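The Second Life of the Ravico Building

For most of its working life the Ravico building made zippers. Trucks backed up to the north side, spools of brass and dyed cotton went in, and boxes went out to garment shops in three states. When the line shut down, the owners locked the doors and kept paying the taxes. The building sat that way for 11 winters.

Today it has 28 tenants, a waiting list, and a roof that mostly does not leak.

Old factory buildings like this one are filling up again in mid-sized cities, and the new occupants are small. A typical unit at Ravico is 880 square feet. The largest is 3000, and it took two years to rent. What people want is a room they can afford, with a door wide enough for a pallet and power that can run a real machine.

That was hard to find before. Downtown storefronts have the foot traffic but cost too much and don't allow noise after six. The industrial parks out past the Dravance exit have loading docks and high ceilings, but they rent by the half acre. A two-person upholstery shop doesn't fit in either place.

The present owner bought the property in February at a tax sale and began with the electrical service. The old panels dated from the zipper years and could not be insured. Replacing them cost more than the building had. Next came the sprinklers, then the freight elevator, which still takes a key and moves at the pace of a person climbing stairs. The walls between units were built last, to whatever size the first tenants asked for, and the floor plan shows it. Unit 14 is shaped like an L. Unit 9 can only be reached through a hallway that also holds the mop sink.

Rents run by the month. The smallest rooms, on the third floor, go for $400, heat included. Those went first, to a bookbinder, a guitar repair shop and a man who sharpens clipper blades for dog groomers by mail. The ground floor costs more and gets the heavier work.

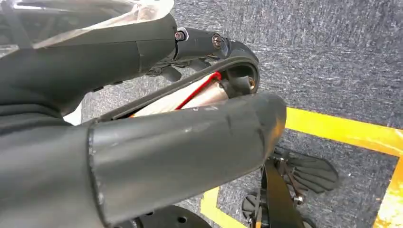
Dark gray arm segments, one with a few scuffs, and a clear plastic cover.

Mixing trades under one roof brings problems. Sanding dust was the first. A furniture maker and a screen printer shared a wall that stopped eight inches short of the ceiling, and every shirt printed on a Thursday came out speckled. The gap was closed with drywall and a tube of sealant. Noise complaints are handled by a sheet taped inside the elevator, where tenants write down the hours they plan to run anything loud. Parking has not been solved.

The city has been slow to adjust. Its zoning code has one category for manufacturing and another for retail, and a ceramics studio that fires pots all week and sells them on Saturday falls into both. Kwan County, which covers the land across the river, rewrote its rules to allow the combination. At least two shops have moved over the bridge for that reason alone.

There are also doubts about how long the low rents can last. The Flustideck mill, a mile south, went through the same stages: artists and repair shops, then offices, then apartments with the old pulleys left up for decoration. None of the original tenants are there now. Ravico's owner has signed five-year leases with anyone who asked, and 17 tenants did.

The rest go month to month. The bookbinder on the third floor is one of them. Her press weighs 2532 pounds, according to the riggers who brought it up, and she has told the office that she does not intend to move it twice.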